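Home Schools Young Readers Events Contact

How a school buys a robot

Before a school buys a robot, it must make a plan. The plan says what the robot is for, what it will cost and who will look after it.

At Flascombe Primary School, the planning began in June. The school had £2,000 to spend on equipment. The head teacher, Kolbrún Egilsson, asked each class what a robot arm should help them learn. Most pupils wished to build things with it.

The price of the arm is only the first part of the cost. One arm, made by Jastix, was priced at £1,000. Spare motors and cables came to £111 more. A school must also set money aside for repairs, because small parts wear out. This money is called a reserve. 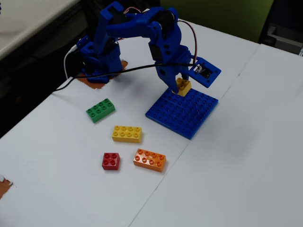 A robot arm holding a yellow brick over a blue baseplate.

Toy bricks are useful for this kind of work. They cost little, and many schools own them already. A buyer should also think about space. An arm needs a firm table, a power socket and room to reach. Cables should be kept where no one will trip over them.

Sherif Benmoussa, who advises schools for Bomero, asks every school to keep a list of what it buys. The list shows the price of each item and how many years it should last. At Flascombe, the arm is expected to last 5 years. The school will then decide whether to mend it or replace it.

Contact the Young Readers desk | © Bomero | Back to top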